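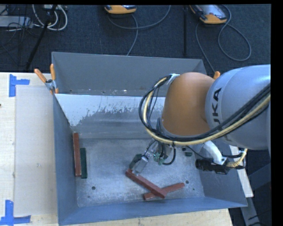 Kakden bin picker: frequently asked questions

Last updated 29 August 2024

What is Kakden?

Kakden is a bin-picking build at the Sastgate shared workshop. An industrial arm takes blocks out of a metal bin when they have been tipped in with no order to them. The blocks come in reddish brown and dark green, and the long-term plan is to sort them by color and length and set them down in rows.

Is this a Sastgate project or a private one?

It is a member project. Selma Yordanov started it and pays for most of the parts. The workshop provides the floor space and the power. Members who have finished the arm induction can book time on it.

Why use an arm this big for blocks this small?

It is the arm we have. Selma bought it used and it came with its controller, which mattered more to us than size. A desktop arm would do the same job and take up far less room. If you are starting from nothing, buy the small one.

What did it cost?

The build has cost $2,578 so far, not counting the arm. That covers the gripper, cables, the bin, clamps, the table and a used computer. The largest single item was the gripper, which came from Losisel.

Why is the bin clamped to the table?

The fingers sometimes push on a wall or the floor of the bin when a pick goes wrong. With the bin free, one bad pick moved it and every pick after that was off. We use ordinary spring clamps with orange handles. Check them before each run and after any stop.

What is the sheet with the blue tape?

That is the place area, on the table to the left of the bin. The tape marks the corners so the sheet can go back to the same spot if someone lifts it. Please don't peel the tape or replace it without telling Selma. The place positions are taught to that sheet, and moving it means teaching them again.

How does it choose which block to take?

The picking program is called Rey. It looks for the block with the most open space around both long sides and tries that one first. If nothing passes the check, it stops and waits for a person.

What happens when blocks are lying across each other?

Crossed blocks are the hardest case we have. Rey is supposed to take the top one and leave the other where it is. When the top block slopes, the fingers meet it near its higher end, and it can swing as it comes up. Lifting slowly for the first 30 mm helps. After that the arm goes back to normal speed.

Blocks right against a wall are the second hardest. The sloped sides of the bin help a little, but a long block lying along the left wall can still be out of reach for one of the fingers. For now we move those by hand, with the arm stopped.

Do the holes in the bin floor cause trouble?

They did at first. Rey read the round holes as small dark parts and kept going down to them. We now mask them in the floor map. The bare scuffed metal gives some false edges as well — we have thought about painting it, but the paint would not last long under the gripper. The worn coating at the back is a fair sign of that.

How reliable is it?

In our May test we ran 100 picks. Of the picks that failed, 30 were on crossed blocks. We have changed the lift and the floor map since then and have not repeated the full test, so please don't quote a success rate for the current version.

Why is there so much slack in the cables?

The wrist turns a long way when it reaches into the corners. An early version had the bundle tied down close and it pulled on a connector. The loop beside the orange housing gives it room. If you add a cable, run it with the others and then jog the wrist through its whole range at low speed, watching the loop the entire time.

Can I leave the pendants on the floor?

Only while you are setting up, and keep their cables out of the walkway. During a run, the operator holds the pendant and stands clear of the arm. Put it back on its hook when you are done.

Can I run it alone?

No. Two inducted members have to be present, and one of them does nothing but watch.

Can I put my own parts in the bin?

Ask first. Soft, round or very thin parts will not work with these fingers. Blocks with straight sides are fine if the gripper can open wide enough for them.

Will you publish the code?

Rey will be shared once the floor map can be edited without changing the source. The drawings for the gripper mount are in the members' folder under Kakden.

Who do I talk to about an induction?

Leave your name on the sheet at the Sastgate front desk and Selma will get back to you with a time.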